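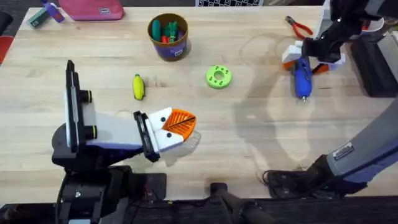 ## Eintrag vom 8. Februar 2021 – Zweiarm-AG, Tisch am Fenster

So, endlich wieder ein Eintrag, der letzte ist ja schon eine Weile her und ich hatte Lise versprochen, dass ich das Heft nicht einschlafen lasse. Wir sind weiter an der Aufgabe für den Dotberg-Wettbewerb im August: Banane und Donut auf Ansage greifen, hochheben und der anderen Seite anbieten. Klingt harmlos! Der Stiftebecher bleibt bei uns mit auf dem Tisch, genau wie Tasche und Kleinkram hinten, weil in Dotberg auch niemand für uns aufräumen wird.

Die Aufteilung haben wir so gelassen wie besprochen – der linke Arm heißt weiter Oda, der rechte Hirkum, und wer die Namen vertauscht, bringt den nächsten Kuchen mit. Oda ist für die Banane zuständig, Hirkum für den Donut. Beim Donut streiten wir noch freundlich darüber, ob man ihn außen am Rand fasst oder einen Finger durch das Loch steckt. Ich bin für außen, Lise Tremblay ist für das Loch, und ich gebe zu, dass ihre Begründung (weniger Öffnungsweite, also weniger Weg) die bessere ist.

Zur Software: Fliltier läuft jetzt auf beiden Rechnern in derselben Version, das hat fast den ganzen Vormittag gekostet. Danach habe ich die Schrittweite auf 200 gesetzt, und die Bewegungen sind spürbar ruhiger geworden. Die Aufnahmen liegen im gemeinsamen Ordner, Durchlauf 53 ist der schönste, den bitte zum Vergleichen nehmen und nicht löschen!

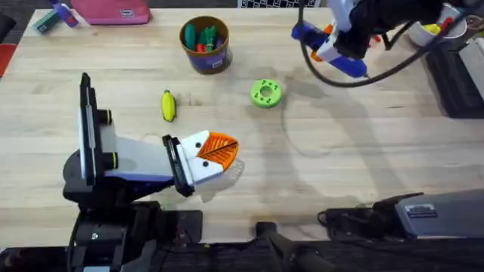
Was mich noch umtreibt, ist die Anfahrhöhe. Wenn Oda zu tief über die Platte kommt, bleibt für die Banane kaum Spielraum, und wenn sie zu hoch bleibt, schließt der Greifer über dem Spielzeug und alle seufzen. Ich würde den Wert gern in eine eigene Datei legen, damit wir ihn zwischen zwei Läufen ändern können, ohne jedes Mal alles neu zu starten.

Noch offen:

- Anfahrhöhe auslagern (ich)
- Donut einmal außen, einmal durchs Loch, gleiche Startlage (Lise)
- Kabel an Hirkum durchsehen, ob es in jeder Stellung genug Luft hat
- alte Läufe sichern, der Ordner hat inzwischen fast 4.000 Dateien

Den Schlüssel für den Schrank habe ich wieder an den Haken gehängt, und der Tee ist leer.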